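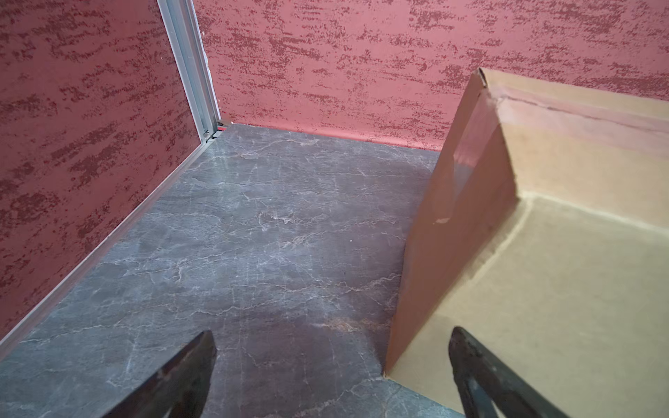
Re: [Illstead list] Floor panel for the display booth
From: Min-kyu Hyun
To: Illstead list

Sewwandi,

I'd keep the gray marble-pattern panel. With the red walls it looks better than I expected, and the pale veins hide dust. There is a reddish-brown smudge on it, toward the middle. Try a damp cloth with a drop of dish soap first. If that doesn't lift it, rubbing alcohol on a cotton pad, but test it in a corner, as some printed surfaces go cloudy.

On your other points:

The aluminum strip in the corner is fine as it is. Please don't take out the screw near the floor. Last time I had that upright loose it took me most of a Saturday to get the walls square again.

I would leave the red finish alone too. The streaks were dragged on sideways with a nearly dry brush, and any touch-up with a roller will show. I still have part of a can of the darker maroon if somebody chips a wall.

The open cardboard box can stay in there until we pack. The lamp shades from Suksawat should go in it, and I'd rather not hunt for another one that size.

> On Saturday Sewwandi Uddin wrote:
>
> Hi all,
>
> I have the small booth put together and want to settle the floor
> before we load up for Prernano. We have the gray marble look in
> now. The other choice is the plain oak one from Skelo, which costs
> 30 dollars and would take a week to get here.
>
> Also, does the corner strip need to come off for transport, and
> should the walls get another coat? They look streaky to me, but
> I wasn't around when they were painted.
>
> I need an answer by 7 on Monday if we're ordering.
>
> Sewwandi

So no order from me, unless someone else feels strongly about the oak. I can bring the alcohol and pads when I come by for the keys.

Min-kyu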